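3.2 Workshop cell

The cell was built in a shared workshop from two arms. One carries a black multi-fingered hand and works over a green cloth, held along its back edge with binder clips. The other has a gripper and picks stamped brackets from a blue crate on the shelf (Figure 2). 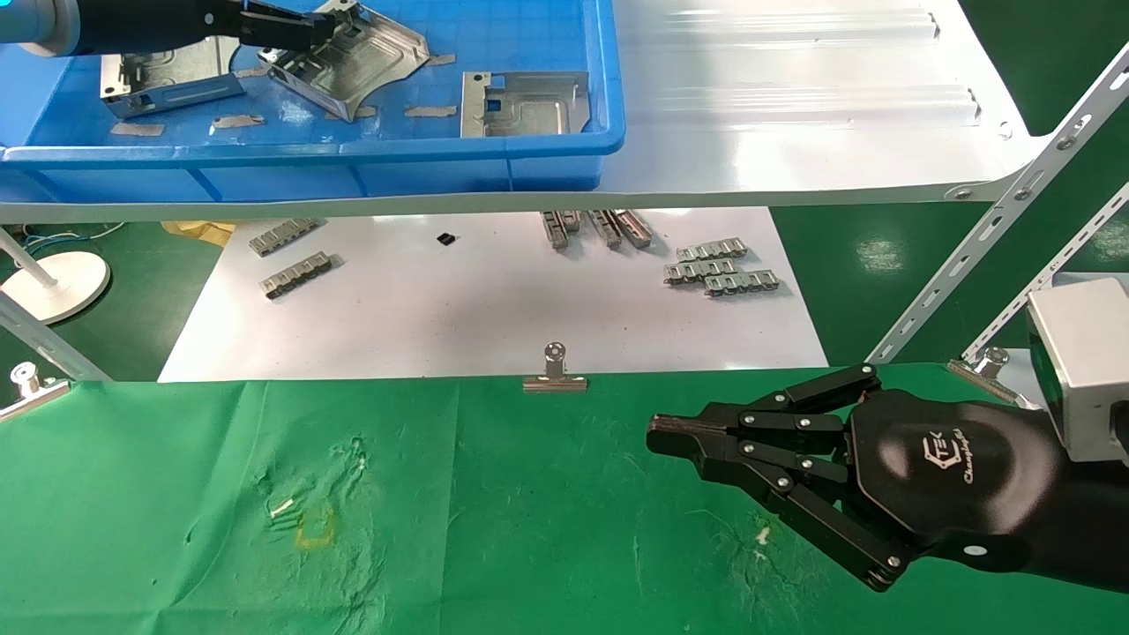

Figure 2. The gripper arm holding a curved bracket in the crate.

Each arm runs on its own Plandari controller. We logged 400 trials in January and dropped the first 100, which used an older grasp planner.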